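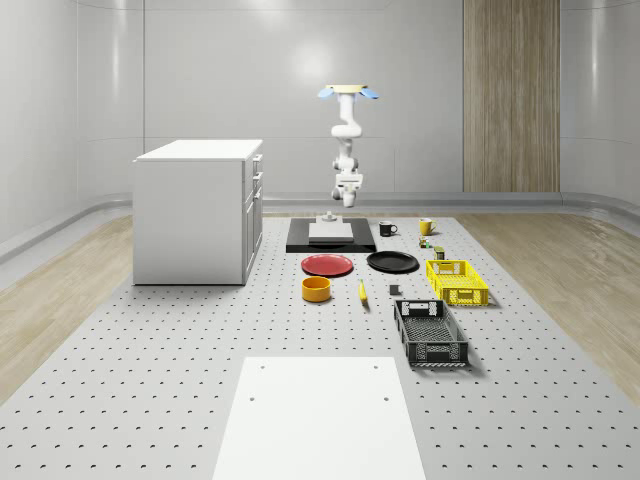 Ticket 489 – Avero upright freezer, frost on the back wall and a door alarm that won't quit

Status: Closed
Opened by: customer, Skurkitz outlet store
Category: Home appliances / cooling

Wednesday, 8:10 a.m.
Hello, and thank you in advance for reading all of this, I know I tend to go on a bit. We bought the Avero upright in July for the garage and it has been a lovely freezer right up until last week. Now there is a thick white crust on the back wall behind the second and third shelves, and the door alarm goes off two or three times a night, always when we are in bed. The display says code 157. I looked in the little booklet and the codes stop at 140, so I am none the wiser! Everything is still frozen solid as far as I can tell, including a whole summer's worth of blueberries I would very much like to keep.

8:55 a.m. – Support
Good morning, and please don't worry about the length, details help us a great deal. Code 157 was added after your booklet was printed. It means the cabinet has warmed up past its limit for more than ten minutes, and nine times out of ten it comes down to the door seal. Could you try a few things for us?

Close the door on a strip of paper and tug gently. Do this at all four corners and once in the middle of each side.
Wipe the seal with warm water and a drop of dish soap, getting right down into the folds, then dry it.
Check that the freezer leans back just a hair. Turn the front feet out half a turn if it doesn't.
Let us know what else is plugged into the same outlet.

11:40 a.m.
All right, I have done my homework. The paper held everywhere except the bottom corner on the hinge side, where it slid out like nothing. There was a bit of old pea stuck in the fold (how embarrassing) and I cleaned that out. The feet were dead level so I gave them their half turn. As for the outlet, there is a Haruna dehumidifier on it too, on one of those Zikard power strips.

12:15 p.m. – Support
That corner is very likely our trouble. Warm it with a hair dryer on low for a couple of minutes, keep the dryer moving, then shut the door and leave it shut for an hour. Please also move the freezer to its own wall outlet – we ask this of everybody with a strip. The frost itself needs a full defrost, so find a good cooler for those blueberries first.

4:30 p.m., two days later
Defrosted, dried, plugged straight into the wall, and the paper now holds at every corner. Two nights with no alarm! The blueberries spent the afternoon at my sister's and are home again.

5:05 p.m. – Support
Wonderful news. We'll close this one, and you can reply here any time if code 157 comes back. The replacement seal is part 768, should you ever need it.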